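About Lallar

Reading time: 5 minutes

Lallar makes and lends out hand-held grippers, and records household work with them for companies that build robots. We are based in Duvstead. The company was started by Triin Ozoliņš and Arūnas Kazlauskienė, who had both worked on warehouse picking arms and wanted to work on something softer than cardboard boxes.

Most of our customers have a robot arm already, or two of them on a stand. What they lack is enough recorded handling of the kind of things people have at home. A robot arm is slow to drive by remote control and difficult to get up a flight of stairs. Our grippers go in a rucksack. A person holds one in each hand and does the job at close to normal speed, and the camera on each gripper records what the fingers were doing and what was in front of them.

What we offer

The Idine kit is our main product. Each kit has 2 grippers, left and right, with cameras fitted, a set of spare finger pads, a charger and a hard case. The pads are textured and can be swapped with a small screwdriver, which is in the lid of the case. Customers can buy the kit outright or hire it by the month. The hire price includes pads, as they wear out and we would prefer people to change them on time.

The Jankauskaitė service is for customers who do not want to do their own recording. We agree a list of tasks, find the homes, train the people who will do the work, and hand over checked recordings with written notes on each one. It is named after the street where we had our first office.

Clothes are the largest part of what we are asked for. A mug keeps its shape when it is picked up and a T-shirt does not, so there are far more ways for it to go wrong. Dark clothes are harder again. On a black top the folds and edges are faint, and a system trained mostly on pale towels will often lose track of where a sleeve ends. We ask for dark knitwear on every clothing list for that reason. 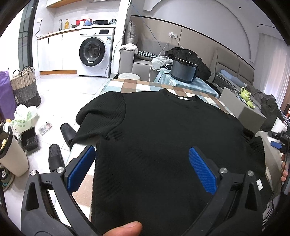

We work in ordinary homes and we leave them as they are. In our first year we used a rented studio with a clean table and a plain backdrop. The recordings looked very tidy, and the customer came back to say that their robot did well in our studio and badly everywhere else. We gave up the lease that February. Since then all recording has been done in kitchens, bedrooms and living rooms that people live in, with their own furniture and their own tablecloths.

By our last count the library held 2954 checked recordings, of which 1056 were of clothing. Anything that fails a check is left out of those figures. The usual reasons for failing are a hand over the lens, a task stopped halfway, or a label that does not match what was done.

How a session runs

Two of our people go to the home. One does the handling and the other looks after the equipment and the task list. Before starting they open and close both grippers fully so that the recorded finger width can be checked against a known position. This takes under a minute and is done again after every change of pads.

Each garment is laid out on the table, and the person then takes hold of it, folds or straightens it according to the list, and lets go. We ask for both hands to be used where a person would use both hands. We also ask people not to hurry and not to perform. If a sleeve slips off the table they should deal with it as they would at home.

Every clothing task is recorded at least 3 times, with the garment laid down afresh each time. Neck labels and sewn-on patches are left on. They give the software something to find on a plain fabric, and real clothes have them.

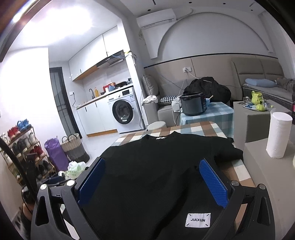 A gripper, wide open, over a black crew-neck top on a checked tablecloth.

What the kit does well, and what it does not

We are asked this often, so it may as well be on this page.

The grippers are good at cloth, soft packaging, cups, lids and most things with an edge to pinch. They are less good at coins, keys lying flat, and anything heavy. A full saucepan should not be lifted with them. The linkages will take the weight for a while but the pads will turn, and you will have soup on the floor.

There is no sense of touch in the current version. The kit records how far the fingers are open, and it does not record how hard they press. For thin fabrics this matters, and some customers add their own sensors. We will share the drawings of the pad mount with anyone who has bought a kit.

After an hour most people's hands are tired. We plan sessions with a break and would advise customers recording for themselves to do the same.

Privacy

Homes are only used with the written agreement of every adult living there. Faces, letters and screens are masked before recordings leave our office. A household can ask for its recordings to be withdrawn, and we then delete our copies and write to any customer who has received them.

Who we are

Triin looks after the grippers, including design, assembly and repairs. If you send back a kit with a bent link it will be Triin who writes to ask how you managed it. Arūnas runs the recording side and deals with households and customers. The rest of the team are part time, and most of them started by doing sessions.

We are glad to show the kit to visitors in Duvstead by arrangement. Please bring a garment you have had trouble with.

Page last updated October 18, 2022

Comments

pmr_lab
We hired a kit for our student projects. The pads lasted longer than I expected – we got through a whole term on the first set. The case is heavier than it needs to be.

Gwen
Is there a version for smaller hands? I tried one at an open day and could not quite close it fully.

Lallar
Gwen, there is a shorter handle that fits the same body. Write to us and we will send one for you to try.

tomas.k
Would like to see bedding added to the task lists. Fitted sheets especially.

Contact: use the enquiry form or write to Lallar, Duvstead | © Lallar. All rights reserved. | Back to top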